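Can a town primary debate be moderated by someone who signed a candidate's petition?

Posted by Celeste Mota

Hi all! Our party branch in Salgado is hosting its first ever mayoral primary debate in May and I'm thrilled, because we have three candidates and people are really talking about it. My snag is the moderator. She signed Afonso Sampaio's nominating petition back in the winter. So did 398 other people, but the Reinholz campaign noticed and wants her out. Do we have to replace her?
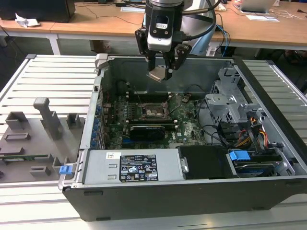 She's a terrific moderator, by the way - she did the school board forum and kept everyone to time.

Ingeborg Reinholz
(no relation to the candidate!)

Great question, and good for you for putting on a debate at all! Check your branch bylaws first. Ours only bar a moderator who has donated or worked for a campaign, and a signature just says you want the name on the ballot. I'd still tell all three campaigns in writing and ask for their okay before you print anything.

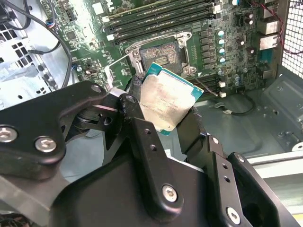 You could also add a second person to pick the audience cards. We did that in Clarnitz, got 91 cards in, and the complaints stopped. Such a fun night!

Arnaldo Arruda

replace her. not worth the fight

Celeste Mota

Thank you both! Bylaws say donations only, so I'm writing to the campaigns tonight.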